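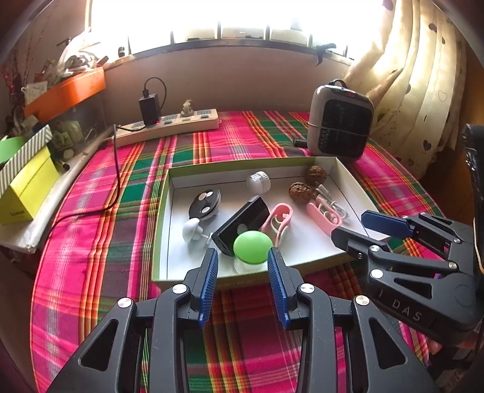 What is in the Starar word list?
It's 2048 everyday words for things you'd find in kitchen drawers, sheds, coat pockets and the glovebox, each with a short plain definition and the other names people use for it. Nothing technical, and no words you'd have to look up before you could look them up.

I started Starar because I write crosswords for a small puzzle page called Museo, and I got fed up with word lists made from newspapers. They're brilliant for politics and football, and hopeless if you want six letters for the thing that stops the bath emptying. So I began typing up my own in June and it got rather out of hand.

Where the words came from

Mostly my own notebooks, plus the old Fastberg hardware catalogue (names only, I wrote all the definitions myself) and a lot of asking relatives what they call things. The relatives were the best source by miles. One small bread roll gave me 12 different names before pudding, and a proper row about whether a cob is a bap.

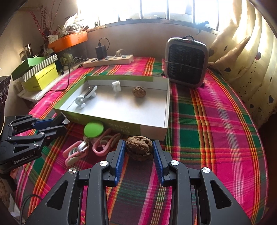 4 min read

What's in the folder

words.txt – one word per line, lower case, alphabetical
meanings.csv – word, definition, other names, region if I know it
awkward.txt – 179 entries I couldn't settle on, see further down

The csv has a header row and uses commas, so any definition with a comma in it sits inside double quotes. If your spreadsheet squashes everything into one column, check the import settings first. I did that to myself twice.

Spelling and hyphens

British spelling all the way through. Where a word can be written with or without a hyphen I've put the version I'd use in a puzzle and added the other one under other names. Plurals are left out unless the thing only comes as a plural, like scissors or tweezers.

The awkward file

These are words where people gave me two quite different meanings and both seemed fair. Dresser is one, and so is press, which is a cupboard to half my family. They're not in the main 2048 – I'd like more opinions before I move any across. Some entries just say "ask again" and I'm afraid I no longer know what I wanted to ask.

Known problems

The region column is patchy. Lots of Lancashire, hardly any Wales, and nothing at all from Northern Ireland yet. A few definitions lean on each other too much (lid sends you to cap, and cap sends you straight back to lid), and I'm fixing those as I trip over them. Sewing words are thin as well.

Using it

Help yourself for puzzles, quizzes, spelling practice or your own word game. The Petridis crossword filler reads words.txt as it stands, so you can drop it straight in. If you print a good chunk of the definitions, please mention Starar somewhere on the page.

Corrections are very welcome, especially regional names. Tell me the word, what you call it and where you grew up, and I'll add it to the next version.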